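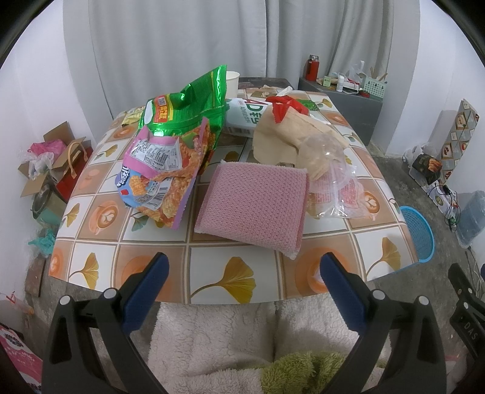

Guides > Kitchen and Dining > Table Linens > Fitting a Plastic Tablecloth

Fitting and Trimming a Plastic Tablecloth

Plastic table covering sold by the roll is cut to length in the store and almost never cut to width. The method below is for a rectangular table with square corners. Round tables need a different layout.

Measuring

Measure the tabletop in both directions at the center, then again at each end. Older tables are often out of square, so use the larger figure. Decide on the drop, the part that hangs below the edge. A drop of 5 inches is enough for a kitchen table and stays clear of most laps. Add twice the drop to the length and twice the drop to the width.

Check the pattern repeat before ordering. On a grid print, the lines show any error in alignment, and a cloth that is slightly crooked will look worse than a plain one. Buy one extra repeat in length so the squares can be centered.

Removing creases

Unroll the cloth face up on a flat floor and leave it overnight. For fold lines that remain, use a hair dryer on the low setting, held well back and kept moving. Do not iron. Thin vinyl such as the Culalex light grade will stretch if pulled while warm, and the stretch is permanent.

Marking and cutting

1. Lay the cloth on the table and line up one printed line with the long edge of the top.
2. Find the center of the print and the center of the table. Shift the cloth until they match.
3. Weight the middle with a few heavy books.
4. Measure the drop at each corner and mark the underside with a soft pencil.
5. Move the cloth to a cutting surface and join the marks with a straightedge.
6. Cut with long scissors, using the full blade. Short strokes leave a ragged edge.

Corners

Uncut corners hang lower than the sides. They can be left as they are, or rounded by tracing a dinner plate - use the same plate for all four.

Holding it in place

Spring clips fit tops up to the thickness printed on the package. For thicker tops, lay a non-slip mat underneath, trimmed slightly smaller than the tabletop. Double-sided tape will mark a varnished finish.

Last revised 12/11/2020 by Olga Zabala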